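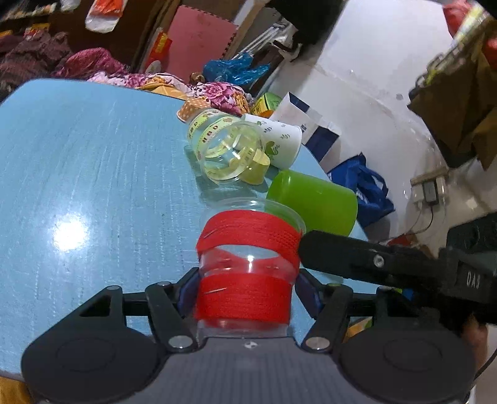 The Second Life of the Party Cup

Every October my neighbors start saving plastic cups. By the holidays there's a stack in every kitchen on the block, waiting to become a candle holder, a pencil pot or a gift for an aunt who already has several. A little cord, a little glue, and the thing is supposed to be worth keeping.

I have my doubts. I've had them since I paid $16 for a cord-wrapped tumbler from a craft label called Grarkness, used it for toothbrushes, and watched the bottom row slide off within a month. So when Ewurabena Aryee invited me to one of her evening wrapping classes, I went mostly to complain.

Aryee is hard to complain at. She agrees with you. "Most of these are garbage by spring," she told me, cutting a length of red cord. "People cover the whole cup, and then you've got a lumpy tube. Why start with a clear one?"

Her answer is to use two bands, one up around the rim and one across the middle, with bare plastic left between them. I'll admit it looks better than the solid version. The gap lets the color of the table come through, and red over light blue is a cheerful combination. It still looks like a plastic cup wearing cord, and I'm not sure any amount of skill gets you past that.

The printed paper cups are another matter. One with green leaves and sprigs on white already has its decoration, and I can't see what a wrap would add except bulk. The same goes for a bright green plastic cup. Cover it up and you've thrown away the only reason to pick it. Dennis Muriithi, who was working across from me, disagreed and had glue to his elbows to show for it.

Then there's the money. The class costs $80, materials included. The cup is close to free, and so is the cord if you raid a gift-wrap drawer. What you're buying is an evening out and somebody patient to tell you to pull tighter at the start of each row. Halima Rweyemamu has been three times and considers it cheaper than dinner with her sister.

Does it keep anything out of the trash? For a while, maybe. A wrapped cup is also harder to recycle than a plain one, glue and all, and Aryee doesn't pretend otherwise. She asks people to tack down only the two ends of each band so the cord can be pulled off later and used again.

I made one. The upper band is decent and the lower one wanders. It's on my desk with rubber bands in it, and I haven't bought any more cord.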